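Is anyone actually saving money with a heat pump hot water system?
Posted by Tzu-hsuan Chou, Jan 25, 2024

Our old electric storage tank is on its last legs and I've had two quotes for a heat pump. The cheaper one is just under $3,000 installed, for an Avelel unit I'd never heard of. The salesman reckons it pays for itself in no time. He also reckoned my north-facing roof faced west, so I'm taking it with a grain of salt. Two adults, one teenager who showers like he's paid by the litre. What are people seeing on their bills?

dorin_roman wrote:
Whatever number he gave you, halve it. They work out the saving against the dearest tariff on the sheet, running a tank with no insulation, for a family of six. If you're on controlled load at night you're already paying bugger all for hot water. I did the sums on ours and the saving came to $290 a year, and that was being generous.

Everaldo T wrote:
Disagree with Dorin. We swapped in winter, which is the worst time for it, and the quarterly bill still dropped by a decent chunk. You do have to set the timer yourself. The installer left ours on the factory setting and it was kicking in at dinner time on peak rate.

dorin_roman wrote:
Dropped compared to what, though? Same number of people in the house? Same rate? Everyone who tells me their bill dropped also changed retailer in the same month.

Everaldo T wrote:
Same house, same people, same retailer. I can read a bill, mate.
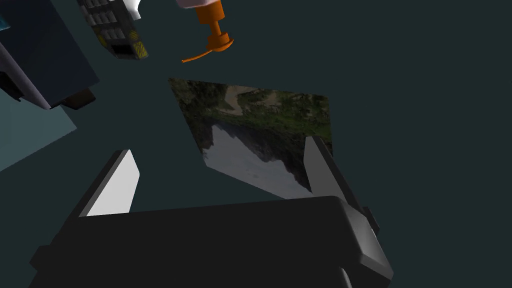 Going back to the original question, I'd worry less about the yearly figure and more about who turns up when it breaks. Ours has a five year warranty on the compressor and two on everything else, and "everything else" covers a fair bit. Ring the service number before you sign anything and see if a person picks up.

manole_e wrote:
Noise. Ask about noise. Mum's is outside the spare room and it hums right through the wall. The brochure had a lovely low figure on it, measured from who knows how far away. Her neighbour at Trundness has the same model on a concrete pad around the side and says she never hears it, so placement must matter a lot. I still wouldn't want one near a bedroom window.

Tamara Onu wrote:
I'm 76 and have had the same plain electric tank since my youngest was in high school. New anode, new element, new valve once. Every few years some young fellow tells me it's costing me a fortune, and every few years I ask him to write down how much and he goes off to check with the office. Not one has come back.

Tzu-hsuan Chou wrote:
Thanks all. Dorin, I checked and we're not on controlled load, we pay the flat rate all day. Does that change your mind at all?

dorin_roman wrote:
A bit. Flat rate with a teenager is probably the best case for one. I'd still want the rebate written on the quote as its own line, because I've seen the "before rebate" price creep up to swallow it. What size tank are they offering?

Tzu-hsuan Chou wrote:
He's getting back to me on that. The second quote is from Lungu Plumbing and it's dearer, but she came out, looked at the switchboard and said the circuit might need work. The first bloke never left the driveway.

Everaldo T wrote:
Go with the one who looked at the switchboard.

manole_e wrote:
Seconded, provided she puts the electrical work in the price. "Might need work" can turn into a second invoice pretty quickly. And get her to mark where the unit is going.

Tzu-hsuan Chou wrote:
Will do. She can't fit us in until February anyway so I've got time to ring that service number.

Contact us | Copyright 2024 Jerkness Home Forum | Back to top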